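ホーム　お知らせ　議事録　手順書　備品台帳　問い合わせ

Horndale 客室備品・清掃手順打合せ　議事録（11月分）
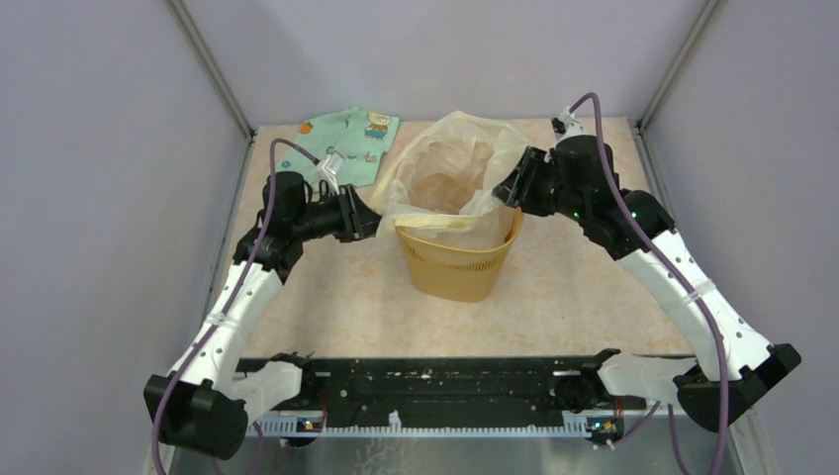
図1　内袋を掛けたメッシュのくず入れと子ども用衣類（淡緑、キャラクター柄）

開催時刻　14時05分～16時20分
場所　Horndale 管理棟2階 小会議室
進行　ヌリア・ビジャヌエバ（客室運用）
記録　エセキエル・オルメド（備品管理）
出席　客室運用、備品管理、清掃作業班、リネン室、購買の各担当
欠席　施設営繕（書面にて意見提出）
配布資料　資料A 内袋寸法比較表、資料B 家族室清掃手順（改定案）、資料C 衣類取扱票の様式案

議題
1　前回議事録の確認
2　くず入れ Justley の仕様
3　内袋の寸法と掛け方
4　家族室における床面物品の取扱い
5　子ども用衣類の分別と保管
6　購買関係
7　その他

1　前回議事録の確認

前回議事録について、次の2点を訂正のうえ承認した。
（1）3項の「袋の底部を結ぶ」は「袋の口部を結ぶ」の誤記。
（2）5項の保管棚の所在は「リネン室前室」とする。「リネン室内」としていたのは旧配置による。

前回の持越し事項のうち、清掃カートのフックの交換は完了した旨、営繕から書面で報告があった。浴室側のくず入れの蓋については、部品の納期回答待ちのため継続とする。

2　くず入れ Justley の仕様

2.1　対象
客室用くず入れは、家族室を含む全159室で Justley に統一する方針を前回までに確認している。今回はメッシュ側面品を標準とするか、無孔の側面品を標準とするかを審議した。

2.2　備品管理からの説明
メッシュ側面品は、口縁が底部より広いテーパー形状で、空の状態で積み重ねて保管できる。側面の開孔があるため、内袋と本体の間に空気が残りにくく、内袋を底まで下ろす作業が容易である。無孔品では、内袋を押し込む際に空気が抜けず、袋が途中で膨らんで止まる事例が作業班から繰り返し報告されている。
一方、メッシュ側面品は開孔部に糸くずと粉じんが付着する。乾拭きでは除去しきれないため、洗浄槽でのブラシ洗いが必要になる。

2.3　質疑
・購買　色の指定は必要か。
・備品管理　黄褐色系を標準色とし、図1と同系統の色で揃えたい。白系は開孔部の汚れが目立つため、交換時期に達していない個体が交換対象に挙がる傾向がある。
・清掃作業班　目立つ方が洗浄漏れを見つけやすいという考え方もある。
・ビジャヌエバ　洗浄の要否を外観だけで判断しない前提で色を決めたい。洗浄周期は手順書に明記する。
・リネン室　開孔部の縁に衣類の糸が引っ掛かることはないか。
・備品管理　成形のばりが残る個体では起こり得る。受入検査に口縁と開孔部の触診を追加する。

2.4　決定
標準品はメッシュ側面、黄褐色系とする。無孔品は在庫限りで使用し、追加発注しない。受入検査の項目に「口縁および開孔部のばり」を追加する。洗浄周期は月次とし、液体の付着があった場合は都度洗浄とする。

3　内袋の寸法と掛け方

3.1　現状
内袋は Oller の半透明品を使用している。資料Aのとおり、袋の深さは本体の深さに対して余裕が大きく、掛けた後に余りが出る。図1でも袋は口縁よりかなり上まで立ち上がっており、縁に折り返した部分と、折り返さず上に残った部分とが混在する。

3.2　問題点の整理
（a）余りが立ち上がったままだと開口が狭くなり、投入物が袋の外側に落ちる。
（b）折り返しが片側に偏ると、投入物の重さで反対側の袋が本体内に引き込まれる。
（c）余りが周囲に張り出すと、床に置かれた布類と重なり、回収時に一緒につかむおそれがある。
（d）半透明のため内容物の有無はおおむね確認できるが、しわが多いと薄い布や紙は見落とす。

（c）と（d）は4項および5項に関係するため、そちらで再度取り上げる。

3.3　寸法変更の検討
購買から、袋の深さを一段小さくした場合の見積りが提示された。単価は下がるが、最小発注数量が現行品より多い。作業班からは、浅い袋では回収時に口部を結ぶ余長が足りないとの意見が出た。満杯に近い状態で試したところ、結び目が作れず、外側にもう一枚袋を重ねることになったという。
オルメドから、結束に必要な余長を確保したうえで余りを縁の外側へ全周折り返せば、現行寸法のままで（a）から（c）はほぼ解消するとの説明があった。ビジャヌエバから、手順の徹底で対処する場合は点検方法も同時に決める必要があるとの指摘があり、3.5に反映した。

3.4　掛け方（改定）
1　本体を平らな床に置き、口縁と内側の異物を確認する。
2　袋を開き、底の角を本体の底に合わせて下ろす。
3　袋の口を本体の口縁より外へ広げる。
4　余りを口縁の外側に全周折り返す。片側だけを先に深く折り返さない。
5　折り返しの下端の高さを手でそろえる。
6　内側から袋を軽く押し、本体の側面に沿わせる。
7　本体を所定の位置に戻す。壁から手のひら一枚分を離す。

手順6について、清掃作業班から「拳で押すと袋の底が破れることがある」との補足があった。手のひらで側面を押すものとし、底は押さない旨を注記する。
手順7の壁との間隔は、折り返し部が壁と本体に挟まれてずれるのを防ぐためのもので、数値指定は見送った。

3.5　点検
点検は巡回時の目視とする。合格条件は次のとおり。
・口縁が全周で袋に覆われていること
・袋の立ち上がりが残っていないこと
・折り返しの下端が床に接していないこと
図1の掛け方はこの条件では再調整の対象に当たる。改定手順書には、合格状態の写真と再調整が必要な状態の写真を並べて載せる。

3.6　決定
内袋の寸法は現行どおりとする。掛け方は3.4を正とし、資料Bに反映する。浅い袋の見積りは、結束余長の問題が解決するまで保留とする。

4　家族室における床面物品の取扱い

4.1　経緯
家族室では、退室後の床に衣類、玩具、紙類が残っている割合が他の室型より高い。清掃作業班は、床面の物品を除いてから吸じんに入るが、除く順序が個人ごとに異なる。順序によっては、くず入れの近くに寄せた布類が内袋とともに回収される。前月の持越し案件にも、回収袋の中から靴下の片方が見つかったものが含まれる。

4.2　順序案の比較
案1　くず入れを先に処理し、その後に床の物品を拾う。
案2　床の物品を先に全て拾い、その後にくず入れを処理する。
案3　布類のみ先に拾い、くず入れを処理し、残りを拾う。

案1は作業班の現行の主流である。回収袋をカートに早く移せるため、動線が短い。ただし、衣類がくず入れの周囲にある状態で袋を外すことになる。
案2は混入の可能性が最も低い。ただし、明らかな不要物を拾うたびに投入先が必要になり、くず入れを処理しない状態で使い続けることになる。
案3は折衷である。布類は廃棄判断の対象にならないため、先に除いても後の判断に影響しない。

4.3　質疑
・清掃作業班　案3の「布類」の範囲を決めてほしい。おしぼりや使い捨ての布巾はどうするか。
・リネン室　使い捨て品は布類に含めない。判断に迷うものは布類として扱う。
・オルメド　くず入れの中にある衣類はどちらか。投入の意思があったとみるかどうか。
・ビジャヌエバ　本体の内側にある衣類は、内袋ごと別置きとし、責任者が確認する。作業者に意思の推定をさせない。
・購買　別置き用の容器は新規に必要か。
・リネン室　既存の浅型トレーで足りる。
・清掃作業班　浅型トレーはカート下段に載らない。上段に載せるとリネンの積載が減る。
・オルメド　トレーは各階の作業室に常置し、カートには載せない。対象が出た場合だけ取りに行く。

4.4　間隔の確保
図1の配置では、衣類はくず入れの奥の左寄りに平らに広がっている。この程度の近さであれば、袋を外す動作の前に衣類を除いておく運用とする。くず入れから離れている場合も順序は変えない。距離による例外を設けると判断が分かれるためである。

4.5　決定
案3を採用する。手順書の順序は次のとおり。
1　入口から床面全体を見渡す。
2　布類を拾い、ベッド上の確認用シートに置く。
3　くず入れの内部を確認する。衣類があれば内袋ごと別置きとする。
4　内袋の口を結び、取り外す。
5　残りの床面物品を拾う。
6　家具の下を確認する。
7　吸じんに入る。
8　新しい内袋を3.4の方法で掛ける。

施設営繕の書面意見「ベッド下の確認に使用する照明を統一してほしい」については、手順6に関連するため、次回に仕様を提示することとした。

5　子ども用衣類の分別と保管

5.1　取扱票
資料Cの様式案をリネン室が説明した。記入項目は、発見場所、品目、地色、柄、寸法表示、汚損の有無、保管位置である。

5.2　柄の記載
子ども用衣類はキャラクター柄が多く、作品名で記載すると、記入者の知識により表記が揃わない。前月の票では、同一の衣類が二つの名称で登録され、問い合わせに対して該当なしと回答した後に見つかった事例がある。
リネン室から、作品名を書かず、地色、柄の種別、目立つ色の順に記載する案が示された。図1の衣類を例にとると「地色 淡緑／柄 小さなキャラクター総柄／目立つ色 橙」となる。
オルメドから、「総柄」は全面に柄がある場合の用語であり、広げて確認していないものに用いるのは適切でないとの指摘があった。図1の衣類も一部が隠れており、全面の柄は確認できない。協議の結果、未確認の場合は「総柄」「ワンポイント」の区別を書かず、「小さなキャラクター柄、複数」とする。

5.3　品目の記載
品目も同様に、広げて確認するまでは「衣類（子ども用）」とし、上衣、下衣、寝衣の区別を空欄とする。空欄は、リネン室で確認した者が埋める。発見した作業者が推定で記入しない。

5.4　洗濯の可否
ビジャヌエバから、預かり衣類を洗濯してから保管するかどうかの確認があった。リネン業務の委託先である Pelletier の現行契約は、貸出リネンのみを対象としている。預かり衣類を混ぜた場合の縮みや色移りについては取決めがない。
湿った衣類をそのまま袋に入れると臭気とかびの原因になるため、乾燥だけは必要という点で一致した。乾燥はリネン室前室の物干しで行い、機械乾燥は使用しない。
汚損が著しいものは、責任者の判断で水洗いを認める。その場合は取扱票に処置を記入する。

5.5　保管袋
保管には、内袋とは別の、口部にチャックのある透明袋を用いる。これまで、手元にない場合にくず入れの内袋で代用する例があったが、今後は不可とする。半透明の内袋に入れた衣類は、廃棄物と外観で区別できない。作業班の意見により、チャック袋は各階の作業室に常備する。

5.6　決定
（1）取扱票は様式案の柄欄と品目欄に記入例を追加し、採用する。
（2）預かり衣類の洗濯は原則行わない。乾燥は自然乾燥とする。
（3）内袋による衣類の保管および運搬を禁止する。

6　購買関係

6.1　内袋
現行寸法の内袋を2,000枚発注する。納入は従来どおり作業室ごとに分けず、倉庫一括とする。払出しは備品管理が行う。
現在の倉庫残は826枚で、帳簿と実数が一致した。新規納入分は残の後ろに積み、古いロットから払い出す。外箱のロット表示が側面のみにあるため、積む際に表示面を通路側に向ける。

6.2　くず入れ本体
メッシュ側面品の追加分については、受入検査項目の改定後に発注する。先行して3個を取り寄せ、ばりの確認方法を検討する。指で口縁をなぞる方法では検査者の感覚差が出るため、薄手の布を沿わせて引っ掛かりを見る方法を試す。試験に用いる布はリネン室が廃棄予定品から用意する。

6.3　透明チャック袋
寸法は子ども用上衣を二つ折りで収められるものとし、品番の選定は購買に一任する。白色の記入欄があることを条件とする。

7　その他

7.1　手順書の版管理
作業室に掲示されている手順書に旧版が残っている階がある。改定版の配布時に旧版を回収し、回収の記録を備品管理に送る。コピーの掲示は可とするが、版番号が読めるものに限る。

7.2　用語
「くず入れ」「ごみ箱」「バスケット」の表記が文書ごとに異なる。客室内のものは「くず入れ」、カートに付くものは「回収袋枠」、屋外のものは「集積容器」とする。袋についても、くず入れに掛けるものを「内袋」とし、「ポリ袋」「ライナー」は使用しない。

7.3　議事録の公開
本議事録は構内の掲示ページに掲載し、閲覧者の書込みを受け付ける。回答が必要な書込みは次回の議題に加える。

担当事項
・資料Bの改定（3.4、3.5、4.5の反映）　ビジャヌエバ
・受入検査項目の改定、先行品の確認　オルメド
・取扱票の記入例の追加　リネン室
・各階の浅型トレー設置　備品管理、清掃作業班
・内袋の発注、チャック袋の選定　購買
・ベッド下確認用照明の仕様提示　施設営繕
・浴室側くず入れ蓋の納期確認（継続）　購買

次回の議題（予定）
先行品の検査結果、照明の仕様、改定手順の実施状況、旧版手順書の回収状況

以上

コメント

清掃作業班（東側）
4.5の手順2の確認用シートですが、ベッドのリネンを先に剥がす運用の階では置き場所がありません。椅子の上でもよいか、手順書に書いてもらえると助かります。

エセキエル・オルメド
椅子の座面も可とする方向で改定案に入れます。床置きは不可です。

リネン室
取扱票の「地色」は、淡緑、濃緑のように濃淡まで書いてください。「緑」だけの票が続いています。青緑で迷うものは両方書いて構いません。

夜間受付
問い合わせの電話ではキャラクターの名前で言われることがほとんどです。票に名前がないと探しにくいので、備考欄に任意で書くのはどうでしょうか。

ヌリア・ビジャヌエバ
備考欄への任意記入は次回の議題に加えます。それまでは、受付で色と柄の種別を聞き取ってください。

清掃作業班（西側）
折り返しを全周でそろえると、回収のときに戻す手間が増えます。結ぶ前に一度引き上げる動作を4.5の手順4に書き足してください。

前へ　次へ　一覧に戻る　ページの先頭へ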